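List: trolcombe-users
Subject: Re: [trolcombe-users] Two-handed episodes drifting apart after export
In-Reply-To: message of 14:20

The previous poster wrote:

> We started two-handed collection in September with a pair of
> hand-held grippers and the Stonix recorder. Single-hand episodes
> export fine. With two hands, the left and right trajectories look
> correct separately, but when we plot them in one coordinate system
> the tips are several centimeters apart at moments when they should
> both be touching the same object. The error isn't constant. It is
> small at the start of an episode and gets larger.
>
> Of 357 episodes, the exporter rejected 49 with "relative pose
> inconsistent." The rest passed but I don't trust them.
>
> Questions:
>
> 1. Is this a clock problem or a tracking problem?
> 2. Can the rejected episodes be recovered?
> 3. Would we be better off doing this by remote control, where the
> joint encoders give us the pose for free?
>
> Setup is a table, household items, two operators or one operator
> with both grippers. Recorder is the stock Mirkeck build.

Taking these in order, with a detour on the calibration, which I think is where most of your error is.

On 1: probably both, and you can separate them in a few minutes. A clock offset produces an error proportional to speed. If both hands are still, a clock offset produces no position error at all. Tracking drift doesn't care how fast you are moving at that moment; it depends on how far you have traveled and what the cameras saw on the way. So record one episode like this:

Rest both grippers in fixed cradles for a few seconds.
Pick up both, do normal work for a minute.
Return both to the same cradles and hold still.
Then move both quickly side to side, tips pressed together, for another few seconds.

Compare the relative pose in the first rest and the second. Any difference there is tracking. Then look at the fast section. With the tips pressed together the relative position should stay flat. If it swings in step with the velocity, that is clock offset, and you can read the size of it from the ratio of the position error to the speed.

When we did this on our own rig we got 11 ms of offset between the two sides and a slow drift as well. The offset was stable over the whole session, so we now subtract it before export. The drift took longer to deal with.

The "small at the start, larger later" part of your report points to drift. A fixed clock offset would be there from the first fast motion. A clock that runs at the wrong rate would grow with time, but the recorder logs both device clocks against the host, and you can check the slope directly in the timing file. Ours is flat. If yours isn't, stop there and fix that first.

Now the calibration. The Trolcombe tools assume that each gripper gets its own map of the room and that the two maps are aligned once, at the start of the session. The documentation says to do the alignment with the tag board. It doesn't say that the alignment is only as good as the overlap between the two maps. If the left camera was mapped while looking at one half of the room and the right while looking at the other, the board gives you a good alignment near the board and a poor one a meter away. The rotation error is what hurts. A small angle at the board is several centimeters at the far edge of the table.

What works for us is to make one map, with one gripper, walking all the way around the table slowly and tilting up to get the ceiling and down to get the tabletop. Then relocalize both grippers against that one map. The alignment step disappears. Mapping takes longer, but it is done once per room layout. If somebody rearranges the desks, remap. If only the items on the table change, you don't need to. 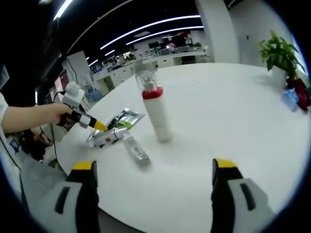
A few things that affect tracking during the episodes themselves, in the order we found them:

Large plain surfaces close to the lens. When the operator leans in, a white tabletop fills most of the lower view and there are very few features on it. The tracker then relies on whatever is visible beyond the table. If the operator's own body or the other arm blocks that, it runs on the inertial data alone for as long as the blockage lasts. Scattered objects on the table help only while they are stationary, and moving them is the task.

The other hand. In two-handed work the second gripper and the arm holding it are in view a lot. They have good texture and strong edges, so the tracker likes them, and they move independently of the room. We mask them out. The stock Mirkeck mask covers only the camera's own fingers. You have to add a second mask for the other gripper, and it has to be per frame, not fixed. The option is there in the export config but is off by default.

Fixed masks that are too tight. If the mask for your own fingers was drawn with the gripper closed, the open fingers stick out past it. Redraw it at full opening.

Repetitive ceiling lights. Parallel strips look alike to the loop closure step. We had jumps of exactly one light spacing, which is easy to recognize in the plot once you know to look. Raising the match threshold removed them, at the cost of a few more lost-tracking events.

Cables. A hanging cable that pulls on the gripper doesn't harm tracking, but it does change how people move. Operators avoid twisting their wrist on the cable side and you end up with a data set in which that wrist never rotates past a certain angle. The policy learns this perfectly well. We route the cable over the forearm with a loose strap now and the range of motion came back.

On 2: some of the rejected episodes can be recovered. The exporter throws away the trajectories it rejects but keeps the raw video and inertial data, provided you didn't run the cleanup script. Build the single map as above, in the same room if the layout hasn't changed, then rerun relocalization on the raw files with the new masks. Don't try to patch the old trajectories by applying a corrected alignment. The drift inside each trajectory is still there, and you will only move the error around.

I would also rerun the ones that passed. The consistency check in the exporter looks at the relative pose at the first and last frame plus a sparse sample between them. An episode can go bad in the middle and still pass. The check in our fork tests every frame in which both grippers are closed on the same object, but that requires contact labels, and the labels are manual. For household items we label a subset and treat that as an estimate for the rest.

In your position I would take 7 episodes from the accepted set, spread across the session, and reprocess those first. If old and new agree within a few millimeters you can keep the rest. If they don't, reprocess everything. It is only machine time.

On 3: it depends on what you want from the data. We have done both. On a remote-controlled arm pair the encoders do give you relative pose, assuming the two bases are bolted to something stiff and you have calibrated between them. That calibration has its own problems, but it doesn't drift within an episode. You also record exactly the commands the robot can carry out, so there is no retargeting step and no episodes that turn out to be out of reach.

The cost is speed and feel. Our operators are several times slower by remote control on anything that needs both hands at once, for example holding a container with one side and working the cap with the other. They also adopt strategies that suit the remote setup. They stop and look before each grasp, they avoid sliding an object along the table, and they almost never use one hand to push something into the other. With the hand-held grippers they do these things without being told to. If you want that behavior in the policy you have to have it in the demonstrations.

There is also the matter of reach. With hand-held tools a person will happily lean across a table and take something from the far side. Your robot may not be able to. We run each trajectory through the arm's kinematics right after recording and tell the operator on the spot if it failed. Before we did that we lost far more episodes to reach than to tracking. If you have two operators at one table the problem gets worse, because each one works from their own side and the robot has only one. I'd drop the two-operator episodes unless your arms are mounted facing each other.

So my suggestion is to stay with the hand-held tools for the bulk of the collection and use remote control for a small set at the end, on the real robot, covering the states the policy gets stuck in. Mixing the two in training works if you label the source. Without the label we saw the policy switch between fast and slow modes partway through a task.

One thing I can't answer is how the Filip backend handles relocalization with two devices at the same time. We run them one after the other, offline. If anyone here has run both sides live against a shared map, I'd like to know the processor load and whether the pose latency stayed even between them.

If you post the timing file and one rejected episode's plot I can tell you which case you are in. Please include the mask files as well, and the version string from the exporter. The last two releases report the same number in the header but use different defaults for the gripper width scale, and that alone can put a couple of centimeters between the tips.

--
To leave trolcombe-users, send a blank message with the word "unsubscribe" in the subject line.
Attachments over the size limit are held for review.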